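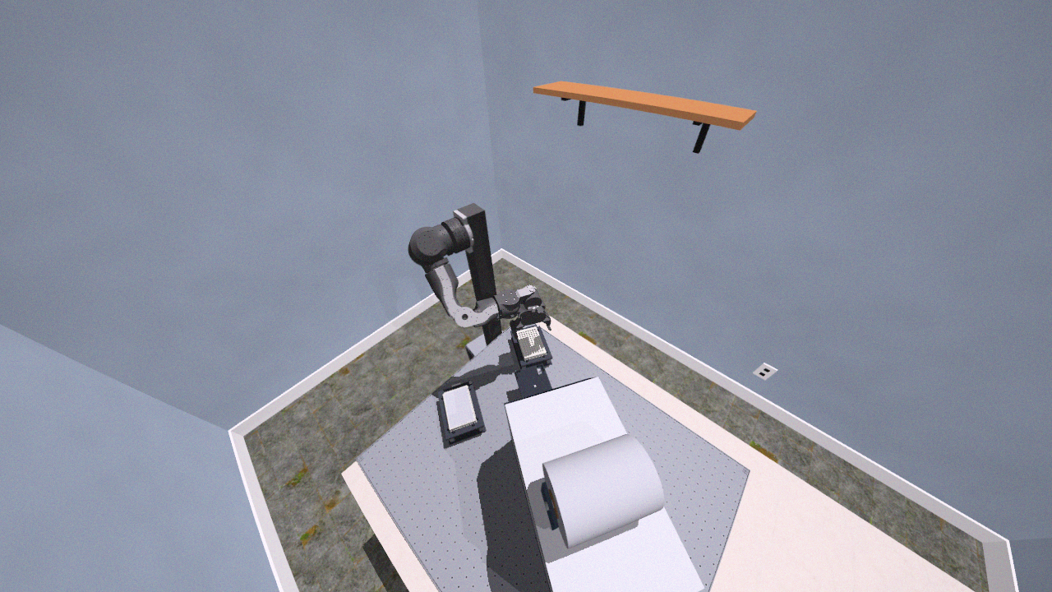 Rendering: an arm over a perforated tabletop.

Does the four-day week survive its second year?

Darbridge says its shorter week is a success, and the number it keeps repeating is 317. That is how many employees filled in the company's survey in November and said they would like to keep their Fridays off. I would like to keep my Fridays off too. I'm not sure what it proves.

The survey went out to 1175 people. The rest either didn't answer or said something the summary leaves out, and the summary is all we have been given. I asked for the full results twice and got the same two-page handout both times, with the same pie chart on it.

Then there is the claim that output "held steady." Measured how? At the Dondau office it means invoices sent. At Kallio it means support calls closed, and a call can be closed without anyone being helped, as those of us who have phoned them know. Put those two in one chart and you get a nice flat line — I could draw you one without the data.

What the handout skips is the overtime. Over 140 staff put in for extra hours on a day they were supposed to have free. Maybe that was a rough patch while the new schedules settled. Maybe it's a five-day week with a different name. The company hasn't said which, and the pay rules for those hours are still "under review."

Preltero tried something similar and dropped it after one summer. Darbridge calls that a different kind of business, and it may be. I'd still want to read why they stopped before anyone signs up for another year.

If your workplace has tried a shorter week, write in and tell us what your Thursdays look like now.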